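Demonstration collection (robot learning)

Demonstration collection is the gathering of recorded examples from which a learning system works out how to carry out a task. A person guides the robot through the task many times, and each run is stored as an episode: the camera pictures, the joint positions and the opening of each gripper.

Methods

In the most common method the operator moves a pair of leader arms by hand and the working arms copy them. Hand guiding and simulation are also used. Simulated examples are cheap, but they carry over poorly to soft items such as cloth.

Workspace

A two-armed station usually has both arms bolted to the front of a table, with a camera on the wrist and another fixed above or to one side. Household items are the usual subject. A task may involve mugs on a tray, with unrelated things such as a plush toy or a pipe fitting left on the table as distractors.
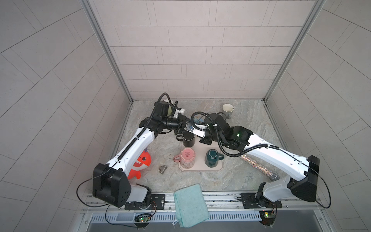 Variation between episodes

Objects are moved, turned or swapped between runs. The Kandamo guidelines call for a new layout every 11 episodes, while the Bellini set keeps one layout for a whole session and changes only the mugs.

Size of collections

A single task is often covered by 200 to 600 episodes. The Dulow kitchen set has 400 for each task. Failed runs are kept in some collections - marked as such - and deleted in others.

See also

Marville tray benchmark
Teleoperation
Imitation learning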